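Nelley small grants, progress report on the gripper comparison
Second report, covering the summer through September

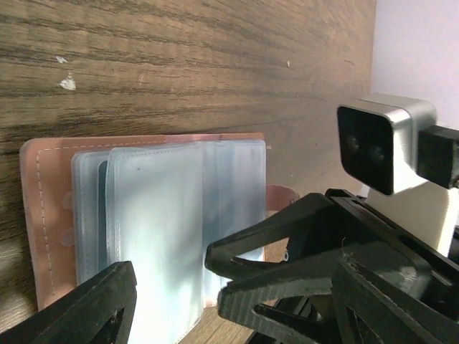 So, where we are. When I wrote last time I had the arm bolted down, one set of fingers I didn't like much and a long list of things I wanted to try picking up. The list is longer now (sorry) but the rest has moved along nicely, and I have real numbers for you this time instead of just enthusiasm.

A reminder of the plan, in case this lands on the desk of somebody who missed the first report. Your grant pays for a comparison of two kinds of fingers on the same arm, doing the same small household jobs: the printed black ones with the triangular openings, and the solid flat-faced pair we ordered from Jodano. The jobs are the sort of thing the people at the Irkilstead day center told us they find fiddly. Opening a card holder, turning over plastic sleeves, getting a key off a table, picking up a pill box. I dropped the coin purse because the zipper was a whole project on its own.

The printed fingers first. I went through more versions than I'd like to admit. The early ones were too stiff at the tip and shoved things along the table, and the next lot flexed so much that they twisted sideways whenever they held anything with weight. The version we've settled on has a thinner tip and a thicker root, and I'm really pleased with it! It prints overnight. The layer ridges even give a bit of extra grip on fabric, though on glossy plastic I can't say they do anything at all.

The Jodano pair arrived late and then sat in a box for a while because the bolt pattern didn't match our wrist. I made an adapter, the adapter cracked, I made a fatter one. That one has held up fine. It does put the tips a little further out, so I had to redo the reach settings for every job, and that ate most of a week I'd meant to spend on testing.

Now the sleeves. We ran 200 attempts at lifting a single clear sleeve from a stack, split evenly between the two finger sets. The printed fingers managed it 50 times and the Jodano pair 10 times. Neither is anything to brag about, I know, but the gap is big enough that I'm happy to call it. The solid fingers nearly always took several sleeves at once or slid straight over the top. With the printed ones the usual failure was catching the welded edge and then losing it again partway through the turn.

For the key and the pill box it's the other way around. The Jodano fingers close square and hold on, and the printed ones let the key swing. I haven't finished those runs, so please treat that as my impression from the bench and wait for the table in the final report.

A word on cameras, as you asked about them specifically. The two-lens module up by the gripper has been good for lining up on edges, and it copes with the grain of the wooden tabletop better than I feared. Clear plastic is still trouble. Depth readings on the sleeves jump around whenever there's a strong light from one side, and closing the blind helped some but didn't cure it. I tried an overhead camera as well, and the arm got in its way just when I most wanted to see something, so I've gone back to the wrist view for everything and put the overhead one on the shelf.

The controller swap is done too. We moved from the old box to the Khoo board, mostly for finer control of closing force. Setup was a pain (the manual skips the page you need) but it has been steady ever since, and I can now set a softer grip for the sleeves and a firmer one for the key without stopping in between.

Money. We've spent $723 since the last report, most of it on the Jodano fingers and the board, with the rest going on filament, bolts and a replacement cable I pinched in the wrist joint. That keeps us inside the equipment line. I'd like to move what's left of the travel line over to parts, if you're okay with that, as Irkilstead has offered to come to us for the next visit.

What's next: finish the key and pill box runs, try a soft pad on the tips of the printed fingers, and repeat the sleeve test with the blind down the whole time so the light stays the same for both sets. I'd also love to try one printed finger opposite one Jodano finger. It looks silly on the bench but the few pickups I did that way went well, and it would only take an afternoon.

Could you let me know about the travel money before I put in the next parts order? The pads are the only thing waiting on it.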